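Kellari Play Kitchen -- Setup Guide

## 3. Laying out the cookware

You have punched out the stickers, lost one, and found it on your sock. Good. Now the cookware goes on the table.

1. Pick a flat surface at a height your child can reach. A dark one shows off the cream pieces. It also shows off every crumb.
2. Set the saucepan in the middle with its lid on and the knob facing up.
3. Put the knife block behind the saucepan, with the handles sticking up.
4. Place the pot to the left.
5. Lay the tray on the right and put the small food pieces on it. They will not stay there.

**Note:** Long handles stick out. Turn the saucepan handle over the tray, away from the front edge, or it will be bumped 100 times before lunch.

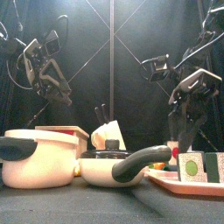
*Fig. 2. Saucepan in the center, knife block behind, tray on the right.*

The blocks with colored circles can go on the tray or farther back. We tried both during testing in July and had complaints about both.

**Caution:** Small parts. Not for children under 3. The pans are toys and do not go on a real stove, however convincing the lid looks.

6. Check that the lid lifts off freely. If it sticks, wipe the rim with a dry cloth and try again -- do not pry it with a real knife.

For storage, see Section 4.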